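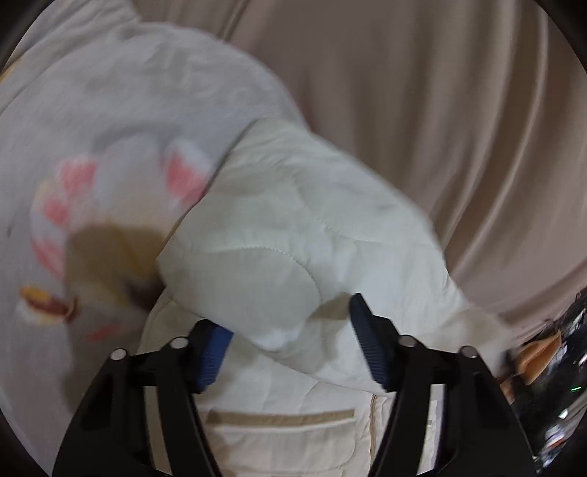 Wieso man eine Decke überhaupt steppen müsse, wenn doch jede Naht eine Kältebrücke sei, wollte Kofi Ackah nach der letzten Stunde wissen, und ob man die Füllung dann nicht besser einfach lose zwischen die beiden Stoffe lege und gut sei es.

Gute Frage, Kofi, und ich habe sie beim Einpacken viel zu kurz beantwortet. Deshalb kommt das Kapitel Steppen jetzt doch vor dem Kapitel Waschen, auch wenn es im Kursplan andersherum steht.

Textilkunde für Selbermacher, Skript zur vierten Einheit: Füllen und Steppen

Was wärmt denn da?

Kurz zur Wiederholung. Die Fasern selber wärmen euch kaum. Was wärmt, ist die Luft, die zwischen ihnen stillsteht. Luft leitet Wärme schlecht, solange sie sich nicht bewegt, und die Füllung ist im Grunde nur dazu da, sie am Herumwandern zu hindern. Daraus folgt fast alles andere: Eine plattgedrückte Füllung wärmt schlechter, eine nasse sowieso (Wasser leitet Wärme viel besser als Luft), und ein dicker, aber sehr fester Filz ist gar nicht unbedingt wärmer als ein lockeres Vlies, das halb so viel wiegt. Wer beim letzten Mal die beiden Proben in der Hand hatte, erinnert sich bestimmt, wie ungern alle das leichte Stück wieder hergegeben haben!

Jetzt zur Naht. Ja, an der Naht liegt Stoff auf Stoff, dazwischen ist die Füllung zusammengepresst, und genau dort geht Wärme durch. Kofi hat also recht. Nur bleibt lose Füllung leider nicht, wo man sie hinlegt. Nach ein paar Nächten liegt alles am Fußende, und in der Mitte habt ihr zwei Lagen Baumwolle und sonst nichts. Ich habe das als Studentin ausprobiert, mit Schafwolle aus einem alten Kissen und einem zugenähten Bettbezug, und im April hatte ich darin kältere Knie als ohne Decke. Die paar Kältebrücken nimmt man da gern in Kauf.

Die drei Lagen

Oben liegt der Oberstoff, in der Mitte das Vlies (oder Wolle, Daunen, was auch immer), unten der Rückseitenstoff. Wenn in Anleitungen vom »Sandwich« die Rede ist, sind diese drei gemeint. Der Rückseitenstoff wird immer größer zugeschnitten als der Oberstoff, ringsum eine gute Handbreit, und bitte erst nach dem Steppen zurückschneiden. Beim Steppen zieht sich alles zusammen, und zwar nie gleichmäßig.

Für die Übung bringt ihr bitte ein Stück von 50 mal 50 Zentimetern mit, Oberstoff in glatter Baumwolle, gewaschen und gebügelt. Bitte kein Jersey. Ich weiß, dass ihr alle noch Jersey zu Hause habt, aber der dehnt sich unter dem Nähfuß weg, und dann übt ihr das Falsche. Vlies stelle ich. Wir nehmen zuerst das Imeveo, das ist schön zahm und verzeiht viel, und wer schneller ist, darf an das Clirolix. Das ist mit 400 Gramm pro Quadratmeter ein ordentlicher Brocken, und nicht jede Haushaltsmaschine mag es. Falls eure Maschine anfängt zu schimpfen: längerer Stich, weniger Druck auf den Fuß, langsamer.

Wie weit dürfen die Nähte auseinander?

Das hängt vom Vlies ab, und zwar davon, wie die Fasern aneinander halten. Bei einem verfestigten Polyestervlies (thermisch verschmolzen oder genadelt) könnt ihr große Felder stehen lassen. Bei reiner Baumwolle ohne Bindemittel muss man viel enger steppen, sonst klumpt sie in der Wäsche. Auf der Packung steht normalerweise ein Höchstabstand. Den bitte lesen, bevor das Muster fertig gezeichnet ist! Ich schreibe das so deutlich hin, weil ich es selbst schon zweimal vergessen habe.

Bei Daunen ist es noch mal anders. Da steppt man Kammern, und wenn die Decke richtig warm sein soll, näht man kleine Stege zwischen Ober- und Unterstoff ein, damit die beiden sich an der Naht gar nicht berühren. Damit wären wir wieder bei Kofi: Die Stegdecke ist die Antwort auf seine Kältebrücke. Sie ist halt mühsam zu nähen, deshalb machen wir sie in diesem Kurs nicht. Wer es trotzdem wissen will, fragt mich in der Pause, ich habe ein aufgeschnittenes Muster im Schrank.

Muster, kurz und unvollständig

Karos sind der Klassiker. Man fängt in der Mitte an und arbeitet nach außen, damit sich keine Beule sammelt. Diagonale Karos sehen hübscher aus, liegen aber schräg zum Fadenlauf, und schräg dehnt sich gewebter Stoff nun einmal stärker. Also mehr heften. Parallele Linien wirken modern und sind tückisch: Wer alle in dieselbe Richtung näht, bekommt eine Decke, die sich verdreht wie ein schlecht gehängter Vorhang. Lieber abwechseln, eine Linie hin, die nächste zurück. Freihandsteppen heben wir uns für die sechste Einheit auf.

Nipon Wattanapong hat gefragt, ob Sprühkleber statt Heften erlaubt ist. Erlaubt ist alles, aber bitte nicht im Kursraum – das Fenster geht nur auf Kipp. Ich hefte mit der Hand, große Stiche, heller Faden, von der Mitte sternförmig nach außen. Sicherheitsnadeln gehen auch, nur bitte gebogene, und nehmt sie rechtzeitig raus.

Garn und Nadel

Baumwollgarn für Baumwollstoff, Polyester geht ebenso und reißt seltener. Das Tripathi-Garn aus der Sammelbestellung ist angekommen, Spulen zu je 2000 Metern, bitte untereinander teilen. Eine frische Nadel gehört in jede neue Arbeit. Wenn ihr ein leises Ploppen hört, sobald sie durch den Stoff geht, ist sie stumpf.

Bis zur nächsten Stunde

Übungsstück zuschneiden, Fadenlauf mit Bleistift auf der Rückseite anzeichnen. Im Skript Seite 31 lesen, den Abschnitt über Wolle und Feuchtigkeit. Und schaut zu Hause mal nach, wie eure eigene Bettdecke gesteppt ist, Karos oder Linien, Stege oder durchgenäht. Wir sammeln das am Anfang an der Tafel, danach geht es gleich an die Maschinen.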